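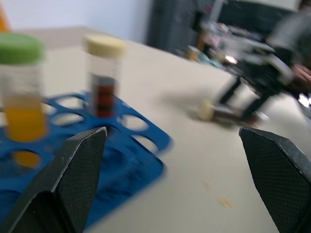
Priltora Drying Cabinet, Bench Model
Made by Kwak. Sold and serviced by Domside.

The Priltora is a fan-assisted drying cabinet for washed glassware and plastic labware. It is meant for school, college and small testing labs that dry a few loads a day and have no room for a floor unit. It is not an oven and must not be used for curing, ashing or sterilizing.

Specifications
Heater: 1,000 W
Shelf width: 290 mm
Shelf depth: 282 mm
Clear height, one shelf fitted: 238 mm
Door: hinged left, reversible on site
Timer: mechanical, with hold position
Finish: white powder coat, stainless interior

Air is drawn in at the rear, heated, and pushed up through the shelf. It leaves through a slotted vent at the top of the door. Keep the vent clear. The drip tray slides out from the front and should be emptied before each run – a full tray adds a lot to drying time.
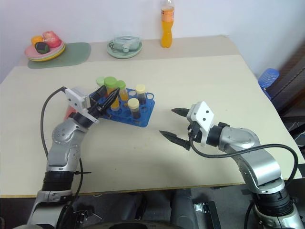
Shelf loading depends more on air gaps than on weight. Place large vessels at the back with their openings down, and leave a finger's width between them. Small items dry best in an open carrier. A blue test tube rack like the one on the beige table can go in as it is once the tubes are out, provided the maker rates its plastic for the temperature set. Screw caps should come off and be dried separately in the mesh basket.

Temperature setting
Use the low setting for plastics and the high setting for glass. Volumetric glassware should be dried on low or left to air dry. The dial is marked for both ranges.

Supplied with the cabinet
One wire shelf, one drip tray, one mesh basket, power cord, printed manual.

Options
Second wire shelf
Wall bracket, steel
Wodwood bench stand, birch, with rubber feet

Door seals ordered before July used the older square profile. The current round seal fits all cabinets but needs the new corner clips – order both together.

Page updated 2022-08-01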